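Workshop notebook, bench side
25/12/2019

Quiet day, heating on low, and I had the place to myself for once, so I finally got on with the little rack business that has been sitting on my list since November. I know it is an odd day for it, but lunch wasn't until late and I like the shop when the phone doesn't ring.

For anyone reading who missed the start of this: Fellis want a small peg rack for the hallway shelf they are bringing out, something for keys, straps, dog leads and the sort of soft little pouch people drop by the door and then can't find. The working name is still Loliler, which I have stopped complaining about. Kotbridge sent the sample over in a padded envelope inside a very large box (we kept the box, it is under the stairs if you want it).

Where it is standing

I moved everything onto the square light wood table, the one on the gray carpet, and put the clips on the edges so the board would stay where I left it. The long bench is fine for cutting, but it is too deep for this, and I was tired of leaning over it. On the small table the rack can go toward the back with the shallow tray in front, and there is still plenty of bare wood to work on.

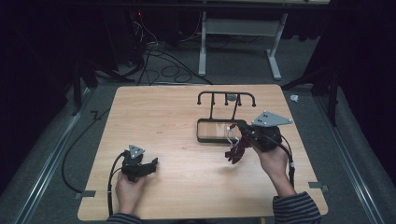
The rack itself

Black metal, a top rail that bends down at the ends, and short pegs with a round knob on each. I like the knobs very much. The earlier drawing had plain cut pegs, and I said at the time that they would snag on anything knitted, so I am pleased somebody listened. The knobs are small enough that a narrow loop should go over them, but I would want to try a stiff webbing loop before I promised Fellis anything.

My one worry is the spacing. Kotbridge's sheet gives 67 mm between pegs, and that is fine for keys, but two soft things side by side will crowd each other. I would rather lose a peg than have the whole row look like a coat stand at a school. Worth raising before they quote for the run of 500, which I gather is the smallest they will do in that finish.

The soft things

For hanging trials I have been using the maroon-red fabric piece, the one with the white tag and the dark gray strap. It is a good awkward item! A bunch of keys will hang any old way, but fabric folds over on itself, the strap wanders off underneath, and the tag gets in front of the bit you want to hold. If the rack suits this it will suit most of what people own.

I also want to try the cotton bags from Gebremichael, the 16 cm ones with the drawstring. They are in the drawer with the felt offcuts, please don't use them for screws.

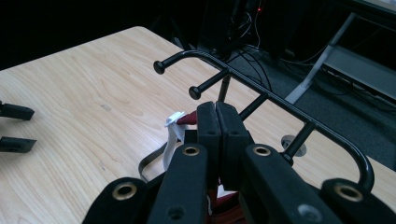

Red fabric piece with its tag and strap, rack behind, cable grommet at right.

Notes to self, before I forget them over the holiday:

Ask Kotbridge what a wider gap does to the price, and whether the knobs come in a matte black.

Try the tray with a thin felt liner. Keys on a bare tray make a dreadful noise in a hallway, and I speak as someone who gets home late.

Find out how far forward Fellis mean the tray to sit. Their drawing shows 5 mm of clearance from the posts and I can't see how anyone would get a cloth in there to dust.

I'm leaving the table set up with the clips on — if you need the surface, use the long bench instead, and I'll carry on with the cotton bags when I'm back in.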